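From: Imke Albers
To: league-officials list
Date: September 21, 2025
Subject: Re: Rotation faults and the electronic scoresheet

Uwe Gerlach wrote:

> At the Hellwig match the receiving side served out of order in the
> second set. Our scorer noticed after the rally had ended, and the home
> bench said that since the tablet had accepted the server, the point
> had to stand. The second referee was not sure and let it go.
>
> Can somebody confirm which record counts, and what should have
> happened to the points? I would also like to know whether the line-up
> slips still have to be kept. Hollis told me they could be thrown away
> once the set has started.
>
> Uwe

Uwe,

I will take your questions in order.

The line-up slip counts. The tablet shows the rotation that was typed into it, and if the scorer types two numbers the wrong way round it will happily show the wrong server for the whole set. The software does not check the entry against the slip. The second referee does, before the first service of every set, and the scorer should not press "confirm" until that check has been made.

As to the points: when the fault is noticed straight after the rally, the opponents get the point and the service, and the players are put back in their correct places. When it is noticed later, the scorer has to work out when the fault began. Points won by the team at fault from that moment are cancelled. The other team keeps its points. If the moment cannot be worked out, no points are cancelled and the only penalty is the point and service to the opponents. From what you describe, your match was the first case and was easy to settle. The result stands now, as no protest was recorded at the time through the game captain.

The tablet cannot cancel points in the middle of a set. "Undo" goes back one rally at a time and deletes the substitutions made in between, so please don't use it for more than one rally. Write the correction in the remarks box with the score before and after, and have the first referee sign for it at the end. Anneliese Kasten then alters the score by hand when the sheet reaches her. She had 41 sheets to alter last season, most of them because of undone substitutions, and would like fewer.

Line-up slips are kept. Hollis is thinking of the old rule, which was dropped in April. Put both teams' slips for all sets in the match envelope and hold on to it until the end of the season. They are only asked for if there is a protest, but without them there is nothing to compare the tablet with.

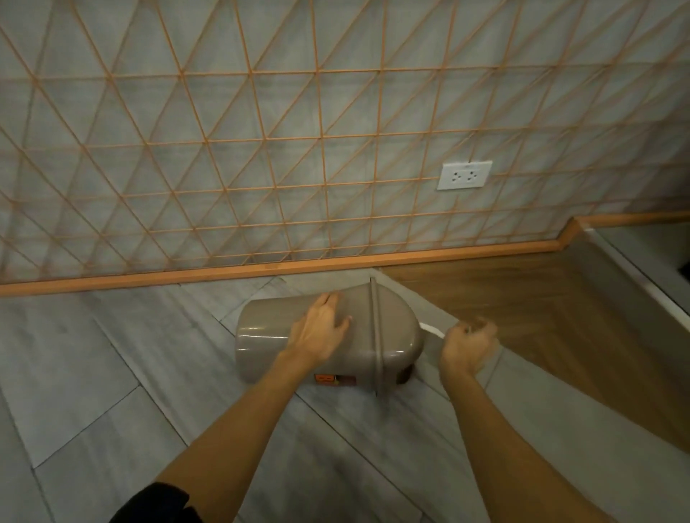 On the deciding set: the change of ends at eight points does not alter the rotation, but on the older version of the Gralano program the two columns swap and the server marker sometimes stays on the wrong side. Version 2 cures this. If your tablet still has the older one, tell Jana Eichhorn before your next home match and she will send the file. It takes up roughly 300 MB, so load it at home and not over the hall's connection.

There is one point I can't answer. Nomeck and Fikik both use a libero who serves in one rotation, and each club's scorers enter this differently. One records it as a replacement and the other as a remark. Neither upsets the running score, but the printed sheet comes out different and the service order is hard to follow afterwards. Until I have something in writing, record it as a replacement and circle the position on the paper copy.

If anyone has a sheet where the marker went wrong on version 2, please send it to me directly with the set and the score at which it happened. Attachments to the list are still being stripped.

Regards,
Imke Albers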